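# Folding a thick ribbed jumper without stretching the neck

**Household textiles board, Ostville Residents' Help Pages**

**Leire Cifuentes**

I should be grateful for advice on the folding and storage of heavy ribbed knitwear. I have recently moved to a flat in Fakudthorpe with one chest of drawers and no wardrobe, and my jumpers must therefore be kept flat. The one giving me most trouble is a high-necked jumper in an orange shade, knitted in a vertical rib throughout. Whichever method I follow, the neck either collapses into the body or stands up in a lump, and by the following morning there is a crease across the chest. I have no table large enough for the purpose and fold everything on the bed.

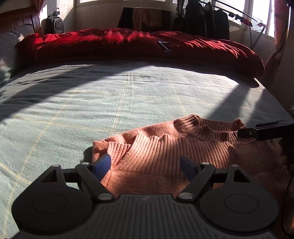

My drawers are shallow, and a jumper folded in the shop manner is too thick for them to close. I have tried folding in thirds and rolling, and neither has been satisfactory. With a high neck such as this one, ribbed to the top and lying across the bed at the far end of the jumper, I am unsure whether it should be turned down before the sleeves are brought in or left until last. I should also like to know whether strong sun does any harm while the garment is spread out, as the bed receives a good deal of it until 2 in the afternoon. The care label gives washing instructions only.

**Calach**

The neck should be dealt with first. The following order is suitable for most ribbed knits:

1. Lay the jumper face down and smooth it from the middle towards the sides with the flat of the hand. Do not pull at the hem.
2. Fold the neck down once, towards the back, so that it lies level with the shoulders.
3. Bring each sleeve across the back, then turn it down so that the cuff points to the hem.
4. Fold the sides in until they meet. They should not overlap.
5. Fold up from the hem in two loose turns.

The finished parcel will be wider than the shop version and a good deal thinner. The crease across the chest suggests that the final fold is being made at the halfway point and then pressed down by whatever is stored on top. Two softer turns place the folds lower, where they are less noticeable.

A bed is perfectly adequate as a surface, provided that the cover is pulled tight beforehand. A checked cover is of some help, as one of its lines may be used as a guide for the side folds.
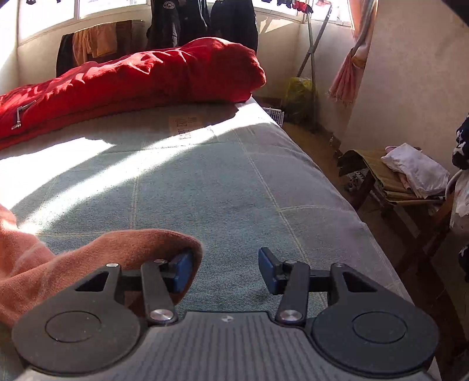
*Orange fabric on a checked bedspread, with a rounded fold at its end.*

A fold of that rounded sort should be left as it is. Pressing it flat by hand produces precisely the crease described, and in a thick rib it may not drop out until the next wash. On the question of sunlight, a few minutes of folding will do no harm – leaving dyed wool on a sunny bed day after day is another matter and should be avoided.

**Eyvindsson**

I roll all of mine and have had no difficulty. Some 20 jumpers are stored in this way in an under-bed drawer.

I would add that the jumper ought to be completely dry before it is put away, particularly from October onwards. Cedar blocks are also worth buying. The original enquiry states that rolling was tried without success, but it does not say from which end. It should be done from the hem upwards, with the neck left unrolled and tucked over the top.

**Leire Cifuentes**

I thank both contributors. Calach's method has been tried and the drawer now closes, although the left sleeve required a second attempt. I shall try rolling on a thinner jumper before risking it on this one. Could Eyvindsson kindly confirm the depth of the under-bed drawer?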